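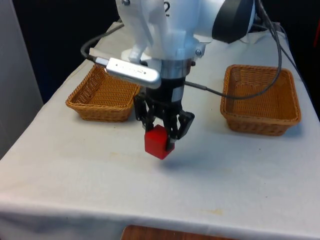
Two baskets, one white cloth and a red block.

I've been sorting the toy blocks at my sister's with a pair of wicker baskets, and Keerthana Mathew asked me to write the method down, so here goes! It's dead simple and you need hardly any kit.

First, put a plain white cloth over the table. Mine is an old one from Marsden, washed to death, and the colours really sing against it. Then set out two shallow rectangular baskets, one left, one right, with a good stretch of bare cloth in the middle.

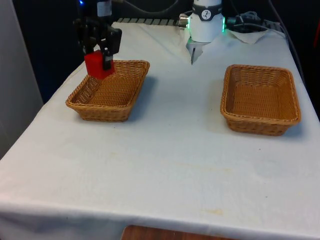
Issue 107, page 3

Decide what each basket is for before you start (I do "keep" on the left and "mend" on the right, but suit yourself). Empty them both and give them a shake, as crumbs love a wicker weave. Pick up one block at a time and have a proper look at every side.
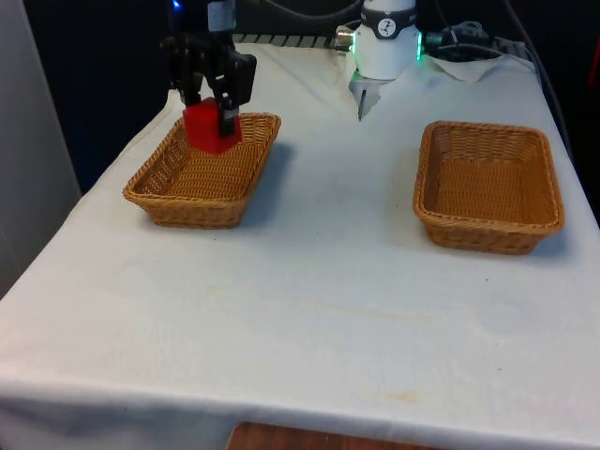
Word count: 179

Lower each block right down towards the bottom of the basket before you let go. I used to chuck them in from the other end of the table and spent half the evening under the sofa. Start at the back and work forwards.
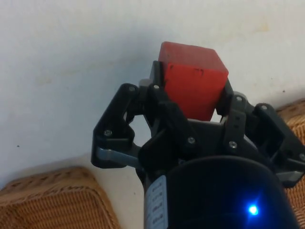

Red cube with pen-like marks on the front

Rough or patchy paint doesn't bother me, I'd still keep it. For pen, try a barely damp cloth first, then a very gentle rub with fine sandpaper if it won't shift. Go easy near the edges! Leave any you've wiped out on a towel overnight, and do the repainting another day.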